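How to wash and store a printed tablecloth so it lasts

Quick one, writing this between loads. People keep asking how I keep patterned cloths from going grey and limp, so here's the whole routine. Works for cotton and most cotton blends. Silk or anything antique — skip this page, go to a cleaner.

What you need

A tub or a deep sink. Mild liquid soap, no bleach in it. White vinegar. An old toothbrush. Clean white rag. Iron, and a cardboard tube from gift wrap or similar.

Step 1. Shake and check

Take it outside, shake it hard. Then lay it flat in daylight and look for spots. Mark each one with a safety pin beside it, not through it. You will forget where they were once it's wet. I always do.

Step 2. Test the color

Red dyes are the worst. Wet a corner, press the white rag on it, hold for a minute. Color on the rag? Cold water only and wash it alone. Clean rag, you can go up to lukewarm.

Step 3. Spots first

Grease: drop of soap, work it in with a finger, wait 20 minutes.
Coffee or tea: half vinegar half cold water, dab, dont scrub.
Wax: freezer for an hour, snap off what you can, then iron between paper towels on low.
Red wine: cold water right away, from the back of the cloth. Salt is fine in a pinch but it's not magic.

Toothbrush only on plain areas. On a print it will fuzz the threads and the pattern goes dull in that one spot. Setsuko Kinoshita taught me that after I wrecked a nice one of hers. Sorry again.

Step 4. The wash

By hand if it's small. Fill the tub, soap in first, swish, then cloth. Push it up and down for five minutes, rinse until the water runs clear, then one last rinse with a splash of vinegar. Machine is OK for big ones — inside out, gentle cycle, half load at most. Spin at 1000 or lower, creases set hard above that.

Step 5. Drying

Not the dryer. Hang it over two lines so the middle doesnt sag, out of direct sun. Bring it in while it's still a bit damp.

Step 6. Iron from the back

Back side up, medium heat, middle out to the edges. Round cloths, turn as you go and don't pull on the hem or it'll ripple. Ironing the front makes some prints shiny and you can't undo it.

Step 7. Roll, don't fold

Fold lines are where old cloths split. Roll it around the tube with tissue paper, print facing out, and tie loosely. No tube? Fold it but refold differently every January or so.

Small vine and flower prints are a good pick for daily use, btw. Busy pattern, hides a lot between washes.
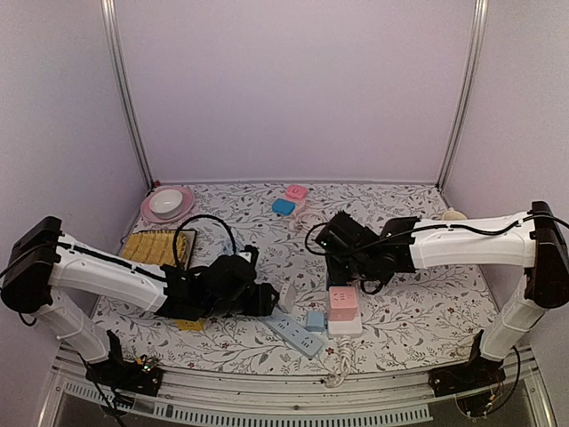
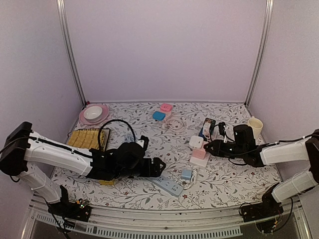
Leaves and small flowers on white
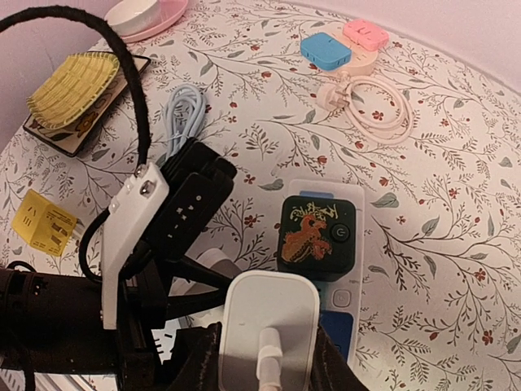
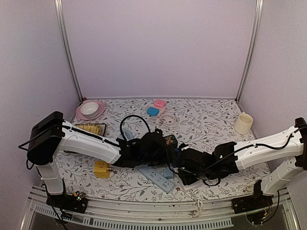
Can I use starch on a printed cloth?

Light spray starch is fine for a dinner, on the back only, but wash it out before the cloth goes into storage. Left in for months it can yellow, and it makes the creases brittle.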